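Re: how many demos before you stop babysitting the floppy stuff?

amartens_tendance
We're at 1,539 demos on the soft item task and the policy still treats anything bendy like a personal insult. Rigid stuff is fine. Blocks, cups, whatever. Give it something that droops and it goes for the air two inches to the left, very confidently. Do I keep collecting or do I fix what I have?

ravi_n
Fix what you have. I say this as a man who collected 2,680 and then threw out more than half because I'd held the gripper the same way every single time. The robot learned my wrist. It did not learn the task.

wotulby
Disagree with Ravi, as is tradition. More is more. If your starts are varied you can be pretty sloppy about everything else. We shuffle the props between takes and let people be clumsy.

ravi_n
"Let people be clumsy" explains a lot about the Wotulby checkpoint.

nkechi_a
Both of you are skipping the grip. With thin flexible stuff, where you pinch it decides what the rest does. Grab it low and the top goes wherever it likes, and the policy has to deal with a different shape every time. We record it that way on purpose, held upright in front of the open cooker-looking thing, top end leaning over. 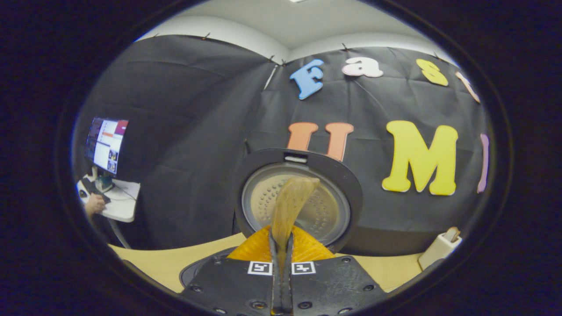
How many people should record the demos for one task?
Three or four, if you can get them, each doing a similar share of the takes. One person gives you clean data and a policy with that person's habits. A dozen gives you a dozen opinions on what "place gently" means.

amartens_tendance
OK, that hurts. Ours is 7 people, but I did most of it, because I'm the one who was there at 9 p.m. in October. Nkechi, do you keep the takes where it slips?

nkechi_a
If the person recovers and finishes, keep it. If they drop it and say a word, bin it.

wotulby
We keep those too.

sdawber
Lurker here, I do the labeling. Please write down which takes are the recoveries while you're recording them. I once spent a month working out which slips were "instructive" and which were just lunch getting closer. Nobody's notes matched, mine included.

ravi_n
Sandra is right and should be paid more.

amartens_tendance
Went through mine this afternoon. Nearly all of them pinch dead center, same angle, same speed. So Ravi gets his point. I also added two new ones with a low grip, which makes 1,541, so wotulby gets a very small point.

wotulby
I'll take it. Post the success rate when you retrain.

Contact the moderators | © Visora Forums | Back to top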